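How to price a side project without fooling yourself

6/2/23
By the Wundgate desk

Most advice on turning a hobby into income starts with passion. Start with a sheet of paper. Write down what the thing cost you last year, then what it brought in. If you recorded songs and sold them through Brundura, count what reached your account, after fees.

Next, add your hours. People skip this step and I can see why. One reader made 3000 in a year from editing podcasts and was pleased, until she put 566 hours beside it.

Now set a floor. Mine is 200 for any job, however small, and I still distrust it. A client who haggles you down to 100 will want the same price in May, and will tell a friend.

Do not give notice at work on the strength of one good month. Courses that promise otherwise – Flullholm runs a dear one – are mostly selling you the course.

Last, choose a date to look at the sums again, and keep to it. 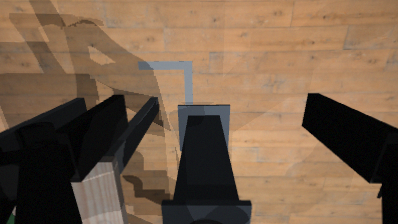
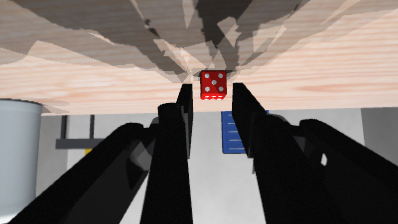 Nzioka replied that a floor price is all very well once you have customers, but the first few jobs went for much less and led to all the others.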